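# How Does a Robot Learn to Set the Table?

Think back to when you learned to tie your shoes. Somebody probably sat next to you and did it slowly, loop and all, and then did it again, and then (if they were patient) did it again after that. You watched, you tried, you got a knot that looked like spaghetti, and one day your fingers just seemed to know what to do.

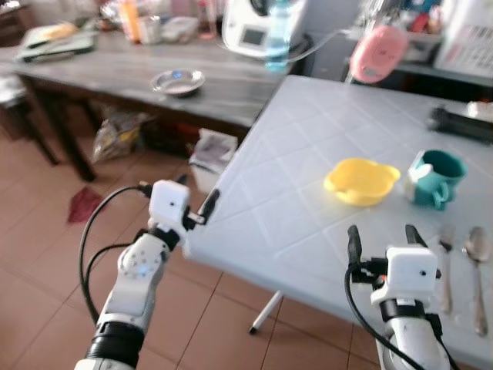 Robots can learn in a way that is a little bit like that, and the way we help them is by giving them examples. Lots and lots of examples! At Tirau, where I work, gathering examples is my whole job, and I'd like to tell you how it goes.

## What is an example?

Let's say we want a robot to move a mug next to a bowl. One example is one whole try, from the moment the arms start moving to the moment they stop. While the try is going on, a computer saves two kinds of things. It saves what the camera sees, many times every second, like the pages of a flip book. And it saves what the arms are doing: how far each joint is bent, and whether each gripper is open or closed. (A gripper is the robot's hand. Ours have fingers for pinching, and you'd be surprised how much you can do with a good pinch. Try eating your lunch using only your thumb and one finger, and you'll see what I mean.)

So an example is a sort of story with two halves. One half says, "This is what I saw," and the other half says, "This is how I moved." The computer needs both halves, matched up moment by moment.

## Who moves the arms?

A person does, at first. We call that person the operator. The operator holds a pair of controls, and when she moves her hands, the robot's arms move too. My friend Rowena Umali is the best operator we have. When she started, though, she knocked over so many cups that we switched to plastic ones for a month, and she still laughs about it. It takes a while to get used to having arms that aren't your own.

You might be wondering why we bother with the robot at all, if a person is doing the moving. Good question! The person is only there for the teaching part. Later on, the robot has to do the job by itself, and it can only do that if it has plenty of good examples to learn from.

## Why so many?

For our table-setting job, we gathered 852 examples. That sounds like far too many for putting out a fork and a spoon, doesn't it? You could learn it in an afternoon, and have time left over for a snack.

But you already know an enormous amount that a robot doesn't. You know that a yellow bowl and a metal bowl are both bowls. You know a mug is still the same mug when its handle is turned the other way. You know that the fork is the thing you want and the cord behind it is something to leave alone. A robot that has only ever seen one mug in one spot may reach for that very spot, even when the mug has been moved somewhere else.

So we change things between tries. We slide the bowl over. We turn the mug. We swap the fork and the spoon. We open the curtains, or close them, so the light is different. Gadisa Abdella keeps a stack of cards that tell us where to put everything, and he shuffles them like a magician, because people left to themselves tend to put things in the same neat places over and over. I certainly do!

We don't tidy away everything else in the room, either. Real kitchens and real homes have bags and bottles and chairs in them, and a robot has to get used to that.

## What about mistakes?

We make plenty. When a try goes badly, the operator marks it, and somebody looks at it afterward. If the spoon was dropped and never picked up, that example usually gets set aside. But if the spoon slipped and the operator calmly went back and got it, we often keep that one, so the robot has a chance to learn what to do when things go a little wrong.

## And then what?

All the examples go into a computer program that looks for patterns. It goes over them again and again, and bit by bit it gets better at guessing which movement should come next. When that part is finished, we put the controls down, set the table up in a new way, and let the robot have a turn.

The first turns are often pretty funny. Last November ours pinched the air beside a mug, very carefully, and then set the air down next to the bowl. We went back and gathered more examples with the mug in that part of the table.

## Try it yourself

You'll need a friend, a cup, and a spoon.

1. Have your friend close their eyes. They are the robot.
2. Tell them how to put the spoon in the cup, using only words like "left," "up," "open," and "close."
3. Move the cup and say exactly the same words again. Where does the spoon end up?
4. Now swap places, and let your friend give the directions.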